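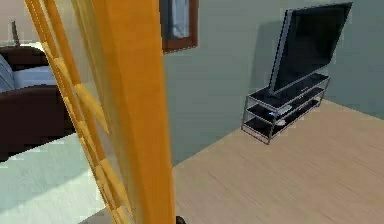 寝る前の一時間をどうするか

ここのところ、寝つきが悪い。布団に入って目を閉じても、昼間に送ったメールの文面とか、冷蔵庫に残っている豆腐の賞味期限とか、どうでもいいことがぐるぐる回りはじめて、気づけば午前一時。で、翌朝つらい。毎日これ。

そこで11月から、寝る前の一時間はスマホを別の部屋に置くことにした。置くだけ。簡単でしょ、と思っていたら、初日の夜からもう手が勝手に探している(笑)。枕の横をぽんぽん叩いて、あ、ないんだった、となる。自分でもちょっと引いた。

代わりに始めたのが紙の本。ずっと積んであった「Irnbergの冬」という長編で、全682ページ。重い。仰向けで読むと腕がぷるぷるしてくるので、横向きになって片側だけ読み、ページをめくったらまた反対を向く。これがけっこう忙しい。山あいの町で時計を直している人の話で、事件らしい事件は116ページまで何も起きない。でも寝る前にはこのくらいがちょうどいい!雪が降って、パンを焼いて、また雪が降る。だいたい二、三ページで目がしょぼしょぼしてくる。 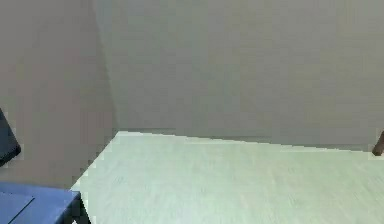

あと、飲みもの。コーヒーは夕方までにして、夜はElleoのカモミールティーにした。最初は正直、草だなあと思って飲んでいたのに、一週間もしたら、あの匂いで「はい今日はおしまい」という気分になるようになった。はちみつを入れるともっとおいしい。入れすぎるとただの甘いお湯になるので、小さじ半分まで。

お風呂の温度も変えてみた。前は熱いのにざぶんと入って真っ赤になって出てきていたけど、今は38度でだらだら長め。物足りないんですよ、最初は。でも出たあとの、あのじんわりした感じがいい。入浴剤はHaslingerの松の香りが気に入っていて、これは店頭で1121円だった。ちょっと高いので週末だけ、と決めたのに火曜日にも入れてしまった。火曜日は疲れるから仕方ない。 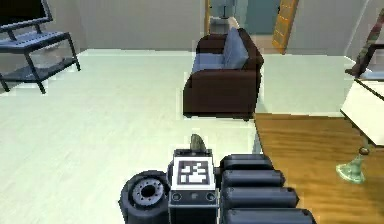 それから照明。寝る前に部屋が明るすぎるとどうも頭が切りかわらない気がして、天井の灯りを消し、Sunddenの小さいスタンドだけで過ごしている。うちの居間は狭いから、それひとつで端まで届いてしまう。上の写真みたいな広いリビングだったら、ひとつでは足りなくて、ソファの脇と本棚の上と、なんて置き場所を考えるところから楽しめそう。うらやましい。まあ、広かったら広かったで掃除が大変だし、わたしはたぶん結局いつもの隅っこに丸まっているんだけど。

効果はというと、毎晩ぐっすり、とまではいかない。昨日も二時まで起きていたし、その前の晩はスマホを取りに行った(目覚ましをかけ忘れたから、という言い訳つきで。そのまま猫の動画を三本見た)。それでも、眠れない夜に前ほど焦らなくなったのは大きいと思う。焦るとよけいに目が冴えるので、眠くならない日はもう一杯お茶を淹れて、本の続きを読むことにしている。そうするとトイレで起きるんだけど。

次に試したいのは枕。今のは引っ越してきたときに適当に買ったもので、真ん中がすっかりへこんでいる。高さが調節できるやつが気になっていて、でも中身がパイプのとそばがらのとで迷い中。そばがらは実家の匂いがして好きなんだけど、寝返りのたびに耳元でざくざくいうのがなあ。使っている方がいたら、コメントで教えてください。

本はようやく時計屋が隣町に出かけるところまで来ました。また雪が降っています。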